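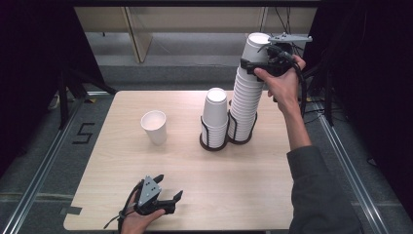 About Jatoi

Search this site Search Go

Jatoi supplies paper cups, cup holders and the rest of the coffee corner to offices, clinics and schools. Shoaib Bugti started the business with his cousin Kausar Kakakhel, and for the first year they sold nothing but plain white cups by the sleeve.

Customers kept asking where to put them. A tall stack of cups on a bare table leans, and the bottom few get crushed when someone pulls from the top in a hurry. We began adding wire holders to every first order, and we still do.

Today we have 19 people on staff and deliver to 1334 addresses. Orders are packed at our Undberg Street warehouse and go out on our own two vans. If you order before noon on Thursday, you will have your cups before the weekend.

What we carry

Paper cups in white, in small and regular sizes. Wire cup holders, sold singly or in pairs. Lids, stirrers, napkins and sugar. We don't sell coffee or machines – for those we send people to Itov, two doors down.

Setting up your table

Beatrice Ogola runs our setup visits. She will look at your break room, work out how many cups you go through and suggest a layout. Most rooms do well with two holders side by side, one kept full and one in use. Refill from the top, keep the rims facing up, and leave some space for people to set a cup down while they pour.

Who to call

New accounts: Hina Shaikh
Deliveries and returns: Ayantu Beyene
Setup visits: Beatrice Ogola

The office is open from 8 a.m. to 4:30 p.m. Returns are accepted on unopened sleeves only.

19 Shares
2 Comments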